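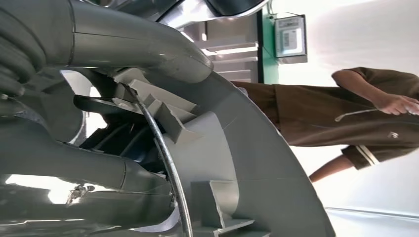
十八号室に泊まった客は全員が同じ夢を見る、という話を、私は初めから信じていなかった。信じないのが仕事でもある。旅行案内『ヴォソン』の編集部は、怪しい宿の噂が入ると決まって私を行かせる。今回の宿はアラウイといい、港町の坂の途中にあった。夢の内容は、灰色の海を誰かと並んで見ている、というものらしい。海が灰色の夢くらい、誰でも見るだろう。それに、灰色と一口に言っても幅がある。機械の太いアームの、丸く曲がったところに柔らかい光がのり、細い継ぎ目が一本走っている、ああいう滑らかな灰色もあれば、濡れた新聞紙の灰色もある。客の言う灰色がどれとどれなのか、訊いて回った者はいないはずだった。

宿の主人はブシュラ・アイト・アリという女性で、私が名乗ると、ああ、と言って宿帳を三冊出してきた。

「お夕食の前にお読みになりますか、あとになさいますか」

「読まずに寝ます」と私は答えた。「読んだら見てしまうかもしれないので」

「皆さん、読んでからお休みになりますけど」

それはそうだろう、と思った。枕元に宿帳を置いておけば、夢などいくらでも揃う。私は手帳にそう書いた。書きながら、もう記事の半分はできたような気がしていた。

夕食は鰯と固いパンだった。食堂にはもう一組、シスブリッジという町から来た夫婦がいて、夫のほうがしきりに十八号室の話をしたがった。前の年に泊まったのだという。

「隣に立っていたのが、死んだ叔父でね」

「顔は見ましたか」

「いや、顔は見えない。でも叔父ですよ」

「どうしてわかるんです」

「夢ですから」

妻はその間ずっと鰯の骨を外していて、自分は何も見なかった、と一度だけ言った。夫は、君は途中で起きたからだ、と言った。妻は起きていないと言った。私はこの妻の名前を訊いておくべきだったが、夫が叔父の話に戻ってしまい、機会を失った。全員が見るという話は、この時点でもう崩れている。

部屋は二階の突き当たりだった。寝台、洗面台、背の高い衣装棚。窓は港に向いていたが、向かいの倉庫の屋根が邪魔をして、海はほとんど見えない。私はまず壁を叩き、それから棚の裏を覗き、枕カバーを外して匂いを嗅いだ。香を焚いた様子はない。石鹸の匂いがした。寝台の下には埃と、子どもの靴下が片方。換気口は紙で塞いでみた。音だと思ったのだ。低い音が一晩中鳴っていれば、波の夢を見ることくらいはあるかもしれない。灯りを消して耳を澄ますと、確かに何か鳴っていたが、それは私の腹だった。鰯が足りなかった。

夢は見なかった。

正確に言うと、見たのかもしれないが、覚えていない。目が覚めたのは五時前で、窓の外が白くなりかけていた。私は手帳に「なし」と書き、丸で囲んだ。それからもう一度眠ろうとして眠れず、下に降りた。

ブシュラは台所で湯を沸かしていた。私を見ても驚かなかった。

「いかがでした」

「何も見ませんでした」

「そうですか」

がっかりした様子も、困った様子もない。私はそれが少し気に入らなかった。仕掛けを見破られた人間は、もう少し何かするものだ。以前、泣く肖像画を売り物にしている館に行ったときは、館主が裏の管を見つけられて本当に泣いた。

「宿帳を見せてもらえますか」

「どうぞ。そこにあります」

私は湯気の立つ台所の隅で、一冊目から読んだ。書き込みは三百八十六あった。番号を振ったのは彼女の母親で、死んだあとは彼女が続けているという。読み進めるうちに、私は鉛筆を出した。海と書いていない客がずいぶんいる。湖、と書いた者がいた。畑が一面に濡れていた、と書いた者がいた。ただ「広かった」とだけ書いて、宿代が高いと続けている者もいた。灰色という言葉さえ、出てくるのは二冊目の途中からだった。

「これは同じ夢じゃありませんよ」

「ええ」

「同じ夢だと宣伝しているでしょう」

「私はしていません。エルテントの方がなさったんです」

エルテントは予約の会社だ。宣伝文はたしかにそこの頁で読んだ。彼女の話では、会社の男が三十分ほどで宿帳をめくり、気に入ったところだけ写して帰ったのだそうだ。直してくれと二度手紙を出したが、返事はない。手紙の控えも見せてもらった。日付の脇に、切手代まで書いてあった。

「それでも客は増えたでしょう」

「少しは」

「じゃあ、あなたにも得だった」

「屋根を直せました」

私はそれも書いた。公平に書くつもりだった。夢は揃っていない。宣伝文は会社が作った。主人は黙認し、屋根を直した。見出しまで浮かんだ。

彼女は茶を注ぎ、私の向かいに座って、三冊目をゆっくり自分のほうへ引き寄せた。それから、あるところを開いて私に向けた。

「母が気にしていたのは、こっちです」

どの書き込みのことかわからず、私は上から読んだ。坂道。白い壁。湖。見たことのない駅。それぞれに、誰かが隣にいた、とある。次の頁にもあった。前の頁に戻ると、そこにもある。宿代が高いと文句を言っている客さえ、よく見れば「連れは黙っていた」と書いていた。一人で泊まった客である。

「人の夢には人が出ます」と私は言った。「珍しくも何ともない」

「そうですね」

「隣にいた、と書いてある宿帳を読んだ客が、隣にいた、と書く。それだけのことです」

「母もそう言っていました。だから一冊目のころは、お客様に前のを見せなかったんです」

一冊目を開き直した。誰かが隣にいた。弟が隣にいた。隣に誰かいるので起きられなかった。

もちろん、見せなかったというのは彼女の言い分で、確かめようがない。母親が選んで書かせた可能性もある。筆跡を調べれば何か出るだろうが、『ヴォソン』はそんな費用を出さない。私は、何も見なかったと言った昨夜の妻のことを思い出し、あの人の話をもう一度聞きたいと言った。ブシュラは、シスブリッジのご夫婦なら始発でお発ちになりました、と答えた。

「奥さんのほうは、去年、何も見なかったそうですね」

「ご主人がそうおっしゃいましたか」

「いや、本人がです」

彼女は急須の蓋を押さえたまま、しばらく黙っていた。

「去年は、お一人でいらしたんですよ。ご主人は」

私は手帳をめくった。夫が話し、妻が答え、夫が言い返したことが、私の字で順に書いてある。君は途中で起きたからだ。起きていない。同じ部屋にいなければ成り立たない会話だ。夫婦のどちらかが嘘をついたか、ブシュラの記憶が違うか、あるいは彼女がいまになって話を面白くしようとしている。私は三番目に線を引いた。

「予約の控えはありますか」

「ありますよ。エルテントのですけど」

控えには大人一名とあった。もっとも、あの会社の書類である。私は写しを取らせてもらい、茶を飲み、荷物を取りに二階へ上がった。換気口の紙をはがすのを忘れていたのだ。

書き出しはもう決まっている。十八号室で客が同じ夢を見るという事実はない。その次の行が、まだ書けていない。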